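Ticket 1874
Status: Closed
Category: Laundry / finished item, shape and size
Product: Zellwood throw, cream, ribbed knit
Submitted to: Kestar Home Help Desk

Hi there! I'm hoping somebody can help me with a throw that will not fold square anymore. I bought the Zellwood in cream in April and used to get it into a neat little bundle that sat on the end shelf (the shelf is 18 inches deep, so there's not much room to be sloppy). Then I washed it for the first time and now one end is wider than the other, the edge wants to roll up, and whatever I do I get a fat sausage along one side. I've folded it in halves, in thirds, and once out of pure spite in a ball.

What I did, in order, so you don't have to ask:

Washed it on delicate, cold, with two pillowcases and nothing else. Regular Vureck liquid, maybe half a cap. Spin was on 80, which on my dial is the second lowest setting. Then I hung it over the shower rail overnight because I didn't trust the dryer with it. In the morning it had grown! I measured it on the bed and the end that hung down was about 9 inches longer than the other.

Reply from help desk, 10:40 a.m.
Thanks for all the detail. Hanging is the likely cause. A wet rib knit is heavy and the weight pulls the ribs long. Please dampen the throw again, lay it flat on towels, and push it back toward its original size with your palms. Don't tug. Leave it until it's fully dry, then try folding with the ribs running away from you and let us know about the rolled edge.

Okay, update. I did the towels thing and left it on the spare bed for two days, and it's so much better. The long end has come back nearly all the way (I'd say an inch over, and I can live with an inch). The edge is still a pain though. It's fine lying there on its own, but the minute you pick it up it goes into a tube, and then the tube gets folded into the middle and you're back to the sausage. I've been doing it in the same session as the pillowcases, so there's a fair bit of cloth flying around over the top of it, which probably isn't helping my concentration.

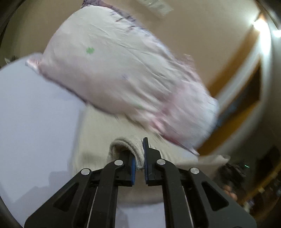

Asadi: I have the same throw in gray and mine did this for months. Stop picking it up by the edge. Slide your whole forearm under, about a third of the way in, and flip it over in one go so the edge never gets a chance to curl. And do the pillowcases first and get them out of the way, you need the whole bed for a knit.

Oh, the forearm thing is great, thank you Asadi! It took me four tries to stop grabbing at the corner out of habit, but the fold came out flat and there's only a small lump left on one side. I also put a couple of big books on the bundle while I ate lunch and that took care of most of the lump.

It's back on its shelf now with a bit of room to spare. I'd still like to know if the dryer is okay on low for next time, the label on mine has faded and I can't make out the little square.

Reply from help desk, 3:15 p.m.
Please skip the dryer for this one and dry it flat again. We'll mail you a new care card. Closing the ticket, but reply here if the edge starts rolling again.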